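# Recording Two-Arm Examples at the Astberg Station

Issued by the Sundham Manipulation Laboratory, 11/1/19. Queries should be addressed to Liya Assefa, who maintains the task list.

This page sets out how operators are to record examples in which both arms work on the same small object. It assumes that you have completed the single-arm course and can start and stop the Lisik recorder without help. A full set for one task is 400 examples, recorded in blocks of 36.

## 1. Preparing the table

Lay the patterned cloth flat and pull it tight at the corners. The cloth and the papered walls form part of the condition and must remain the same throughout a block. Consult the task sheet for the background objects and set them in the back half of the table, leaving the middle clear for the grippers.

Background objects may be moved between blocks. They may not be moved within one. If an arm knocks an object during an example, finish the example, mark it "disturbed" and restore the object before the next.

Check that the cables have enough slack for both arms to reach the centre. A cable that pulls tight will alter the motion of the wrist, and the learning system will copy the altered motion.

## 2. Bringing the grippers together

Begin every example from the rest position. Move both arms at an even pace and bring the grippers to the middle of the table, above the cloth. Avoid resting either gripper on the surface while you decide on the next movement. Pauses longer than two seconds should be avoided wherever possible.

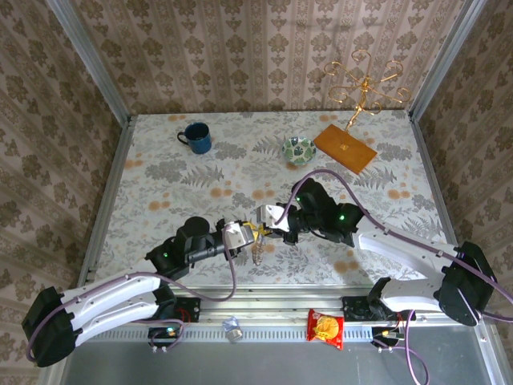 Small objects with a hanging part need particular care. The hanging part swings when the wrist turns, and an operator who chases it will record a series of short corrections of little use for training. Hold still until the swing has died down, then continue. A pause of this kind is permitted and does not need to be marked.

Where the task sheet calls for a handover, the receiving gripper must close before the giving gripper opens. The two actions should be distinct in the recording. Do not open and close together, even if the object would stay in place.

## 3. Varying the approach

Examples that are all alike teach the system very little. Within each block, vary the following:

- the height at which the grippers meet
- the angle of each wrist
- which arm leads
- the speed of the approach, within the limits on the task sheet

Do not vary the order of the steps. An example in which the order has been changed belongs to a different task and will be removed at review. 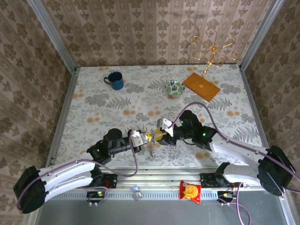
*Both grippers at the small yellow object, with the right gripper angled downward.*

At least 18 examples in each block should be led by the left arm. Most operators favour one side without noticing, and the recorder shows a running total for each arm at the top of the log.

## 4. Ending and labelling an example

Stop the recorder only when both arms have returned to rest. Then enter one of these labels:

1. **Complete**: every step was carried out in order.
2. **Recovered**: a step failed and was put right within the same example.
3. **Failed**: the task was not finished.
4. **Disturbed**: a background object was moved.

Recovered and failed examples are to be kept. Please do not delete them or record over them.
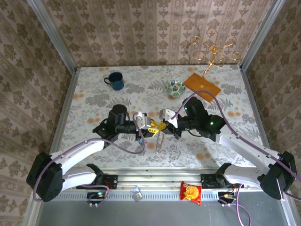 If two labels apply, enter both and put the more serious first. Notes should be short and should say what the arms did, for example "left gripper slipped, second grasp held". Remarks about the operator are not required.

## 5. Submitting a block

Copy the finished block to the Rezende store and confirm that the number of files agrees with the log. Review normally takes two working days. The store accepts no more than 2,000 files in a single transfer, so larger sets must be sent in parts.

Blocks returned by the reviewer should be recorded again from the first example, using the same task sheet and a new block number.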